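Gathering and Leaching Acorns for Flour

Acorns from any oak can be made into flour once the tannin is out. The method set down in these notes is cold leaching, which keeps the starch intact and gives a flour that holds together in batter. Boiling is faster, but the cooked starch no longer binds.

Choosing the tree

White oaks carry less tannin than red oaks and need fewer changes of water. Red oak acorns hold more fat and keep longer in the shell. Do not mix the two in one jar. The Irkstead grove is nearly all white oak; the trees along the Drergate road are red, and drop later.

Gathering

Ignore the first drop. It is mostly aborted or insect-damaged nuts. Wait for the main fall and collect every day or two, before squirrels and mold get to them. Remove the caps. Reject any acorn with a round hole in the shell, a black stain at the cap end, or a loose rattle when fresh.

Put the rest in a bucket of water and stir. Discard the floaters. Spread the sinkers one layer deep on screens and dry them in moving air, out of reach of mice. Large acorns take longer than small ones — sort by size if the crop is mixed.

Shelling

Crack the dried nuts with a small hammer or a hand-cranked nutcracker. I use an old Dewulf cracker with the plates set slightly wider than the nut. Rub off the papery skin. On red oaks it clings, and a short spell in the freezer loosens it. Cut away dark or crumbly spots.

Grinding

Cover the nutmeats with cold water and run them in a blender until the slurry is as fine as coarse cornmeal. Larger pieces leach slowly and stay bitter in the middle.

Leaching

1. Fill a glass jar no more than half full with slurry. Top up with cold water, shake, and refrigerate.
2. Let the meal settle. Pour off the brown water without disturbing the pale layer on top of the meal, which is starch.
3. Refill, shake, and return to the refrigerator. Change the water once a day.
4. From day 5, taste a pinch before each change. White oak is usually done by day 6. Red oak can take twice that.
5. Stop when there is no bitterness or dry feeling on the tongue after a full minute.

Drying and storage

Strain through a tightly woven cloth and squeeze hard. Spread the meal thinly on trays and dry at 131 °F until it is brittle, then regrind and sift. Store in the freezer — the oil turns rancid at room temperature.

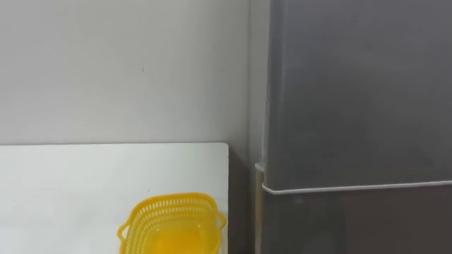
Can the leaching water be left at room temperature?

Cold water in the refrigerator is safer. The slurry begins to ferment on a warm counter, and the sour taste stays in the flour.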